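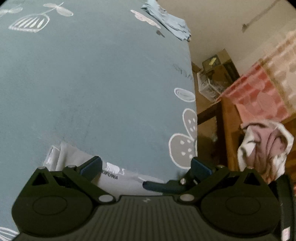 How do you pray the psalms if you have never done it before?

Pick one time of day, read one psalm out loud, slowly, and stop when it ends. Do the next one tomorrow. That is all I did at first, and it is still most of what I do.

I get asked this by email every so often, so I am finally writing it down. I am not a pastor and I have no training in Hebrew. I work in a county records office in Clusdale and go to a small church in Prukthorpe, where I read the lesson when my name comes up. What follows is how one person does it.

I started in December, the winter my job changed. Up to then my prayers were lists. I would name people, ask for things on their behalf, run out of names, and fall asleep. Mwajuma Nyanda, who leads our evening service, told me to give the lists a rest for a month and read psalms. I asked her which ones. She said to start at the first one and keep going. I had hoped for a plan with a chart.

The book I use is a prayer book my aunt left me. It has 909 pages and the psalms are in the back third, so for a long time it would not lie open properly and I held it down with a mug. You do not need a special book. Any Bible has them. I do suggest paper over a phone, only because I cannot read on my phone for long without checking something else.

Reading out loud was the part I resisted. I live in an apartment with thin walls and I felt silly. I now think it matters more than anything else on this page. When I read silently my eye goes to the verse I already know and skips the rest. Out loud, I have to say every line, including the ones about bulls and dogs and broken teeth. A whisper is fine. I mostly whisper.

The next thing is the pause. Most verses come in two halves, and the second half says the first one over again in other words, or adds to it. At our evening service we stop for a breath in the middle. When I am by myself I do the same. It slows me down enough that I hear what I am saying. If you have only heard psalms read straight through at the speed of a weather report, try one with the pause and see whether you notice a difference.

Now the hard ones. If you go in order you will get to Psalm 3 in your first week, which is a man surrounded by enemies who lies down and sleeps anyway, and you may think, good, I can do this. Then some weeks later you will get to Psalm 58. It asks God to break people's teeth, and it ends with the righteous washing their feet in blood. I read it on a weeknight after dinner and closed the book and did not open it again for nine days.

When I told Mwajuma, she did not seem surprised. She asked who I thought was speaking. I said David, because that is what the heading says. She said to imagine somebody who had been cheated by a judge and had nowhere else to take it. I went home and read it again with a particular court case from the news in mind, and it was still ugly, but I could say it. I don't claim that settles anything. I know good people who leave that psalm out, and plenty of church reading schedules leave it out too. I read it when it comes. I do not enjoy it.

A related problem is reading a psalm that does not fit your day. You are worn out and low and the page says clap your hands. Or you have had a very good afternoon and the page says my tears have been my food. I used to flip ahead to find one that matched my mood. I quit doing that after the first winter. When the psalm is sadder than I am, I read it for somebody else, and there is always somebody. When it is happier than I am, I read it flat, and leave it at that. I have never found a way to work myself up to it, and I no longer try.

The long one, Psalm 119, I split up. It is already divided into sections in most Bibles. I take one section a day and it gets me through a few weeks. I used to find it dull. It says the same thing over and over about the law, in slightly different words, and my mind wandered to groceries. I still find parts of it dull. Subira Muriithi, who I share a ride with, knows big pieces of it by heart because her grandmother made her learn it, and she says it in the car when traffic is bad on the Stindar road. Hearing her do that did more for me than the study notes.

About study notes: I have one commentary, the Mbwambo one in the green cover that our church library lends out. I read it afterward and never before. If I read the notes first, I spend the psalm checking whether the notes are right. It is useful on the headings and on the words nobody can translate, like selah. I skip selah when I read. Some people say it. Some people take it as a place to stop. I don't think it makes much difference which you do.

A few smaller answers, since they come up in the same emails.

Morning or night: I read at night. I tried mornings and kept missing my bus.

Missed days: pick up where you left off. Do not double up. I tried to catch up once by reading a whole week's worth in one sitting and could not have told you a thing about any of them.

Kneeling: if you want. I sit on the edge of the bed.

Writing things down: I kept a notebook for 2 months and then stopped, because I was writing for the notebook. I put a small pencil tick beside each psalm now. Some of them have a good row of ticks by this time. The early ones have more than the late ones, which tells you how many times I have fallen off and started over from the beginning.

What to do at the end: say the Lord's Prayer, or sit a minute, or go to bed. Lately the lists have come back, in a shorter form. I read the psalm and then say the names, and I stop after the names without asking for anything specific. I did not decide to do it this way. It is what was left after the month Mwajuma gave me, and the month was a good while ago now.

I am on Psalm 73 tonight, the one where he is jealous of people who do well and do not deserve it. I like that one. He admits it early on, then goes into the sanctuary about halfway through, and the rest of it is calmer.

If you use a different order, or sing them, write and tell me. I have been thinking about learning a few of the simple chants before next winter and would take advice from anyone who learned as an adult and cannot read music.

Last updated: December

Contact | Copyright, all rights reserved | Back to top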